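Multstead Gripper Evaluation Cell
Item 2673 – Simulation Package

The Multstead Gripper Evaluation Cell is a simulated workstation for laboratories that must compare arms, end effectors and controllers before purchase. Each package provides a furnished room, a table with a work mat, and an arm in place. Purchasers may substitute their own arm or gripper model and repeat the same task under identical conditions.

The package is supplied with 227 placement tasks. Controllers are scored on position error, grip force and cycle time, and results are exported as a plain text table. The Petetti and Mikkelsen gripper models are included; other models may be imported by the user.

Rendered views from the cell, arm over the work mat:
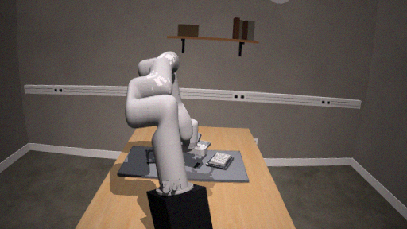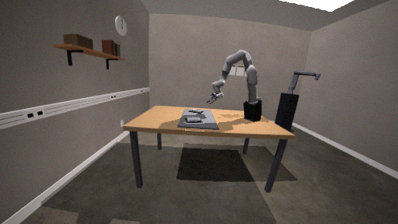
Jamoldale wrote after its trial period that the two grippers had ranked closely on flat parts, and that the difference became clear only when the controller was run at a lower update rate. It asked that the rate be shown beside each score, and added that 300 trials per gripper had been enough for its purposes. The update rate has been included in the results table from the October release onward.

License terms
Single site, one year. Up to 3000 trials may be queued in one batch. Academic licenses are available on written request.

Support
Installation guidance is included with every license. Custom task sets are quoted separately.

Page revised 04/11/2020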